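Office kitchenette

An office kitchenette (also called a tea point, a coffee corner or, in older texts, a pantry counter) is a small kitchen area in a workplace. It is made for washing cups, preparing drinks and eating simple food, and usually it has no stove. It differs from a canteen, where meals are cooked and served by staff, and from a break room, which is a whole room with seats and may contain a kitchenette along one of its walls.

Name

The word kitchenette is a diminutive of kitchen with a French ending. In English it was first used mostly for small apartments, and later it passed to offices, schools and clinics. The name tea point is common among British architects. In the United States people more often say kitchenette, break area or simply the sink.

Layout and parts

The typical kitchenette is one straight counter with a sink, cabinets above it and cabinets below it. The sink may be placed in the center, which leaves a free part of the counter on each side, or at one end, which leaves one longer part. Designers have not agreed which is better. Floor De Bruijn, in her handbook for small workplaces, prefers the center sink for counters used by two persons at the same time. Roy Garside prefers the end position, and writes that a short counter divided in two gives "two places where nothing can be put down."

White is the most usual color for counter and cabinets. It makes a small space look bigger, and it shows coffee stains early. Flat doors with a glossy finish are easy to wipe but they show fingerprints, especially close to the handles. Long bar handles can be opened with one finger when the hand is wet.

Sinks are mostly of stainless steel with a brushed finish, on which scratches are less visible than on a polished one. Rounded corners are preferred to square ones, as food remains are easier to remove from them. The faucet is nearly always of the single-lever type. Its spout should be high enough to fill a water jug, a point which is often forgotten when a faucet is replaced.

Soap and paper

In a home kitchen the soap stands usually by the sink. In a shared kitchenette it is more often mounted on the wall, together with a dispenser for paper towels. The soap dispenser should hang where its drops fall into the sink or directly behind it. When it hangs over the counter, a sticky ring is formed under the nozzle. A dispenser with a window lets the cleaner see the level of soap without opening it, if the window is kept clean.

The towel dispenser is placed higher and to the side, so that the paper stays dry. The distance between the two should be small. In the Staniforth building in Nislow, which Garside describes in detail, towels were first hung by the door, and wet footprints and drops were found along the whole way from the sink. The dispenser was moved after 3 months.

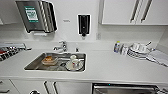 Dishes in the sink

The most frequent subject of complaint in shared kitchenettes is dishes left in the sink. A mug or a bowl placed there takes the space which the next person needs for washing, and food remains can reach the drain. Many offices use one of the following arrangements:

Own dishes. Each person keeps a mug at the desk and washes it there and then. This works well in small groups.

Weekly turn. One person or one team is responsible for the sink for 7 days. Hok-lam Tsang, who compared several offices in Wulov, found that the turn was kept best where the list hung on the cabinet door, and worst where it was sent by mail.

Dishwasher. A small machine is built in under the counter. The problem moves then from washing to emptying.

Evening clearing. Everything that is still in the sink at 6 p.m. is washed by the cleaning service, normally for an additional fee.

Bowls with dried food should be scraped into the garbage before water is added. Oatmeal, rice and thick sauces are the usual causes of a slow drain. A removable strainer catches most of it, but it must be emptied every day.

Wooden surfaces

Next to the white counter there is often a table or a shelf of wood, or with a wood look, where people stand with their coffee. Warm brown tones are popular because they make a contrast with the steel and white of the sink area. Real wood needs oil or varnish, and hot mugs should be put on a coaster. Standing water is the main danger. It enters at the edges first and makes the grain dark. Lacey Heywood recommends that wood should not be used closer to the faucet than the length of an arm.

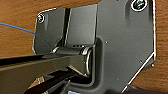 Cleaning

The counter and the sink are wiped daily with a mild detergent. Steel is wiped in the direction of the brushing. Lime around the foot of the faucet is removed with diluted vinegar, which must not be left on stone counters. Handles, the faucet lever and the front of the dispensers are touched by many hands and are often left out of cleaning plans. Beryl Hulme's plan for the Plokach offices, written for a site with almost 1000 employees, lists them separately for this reason.

See also

Break room
Galley kitchen
Wet bar
Dish rack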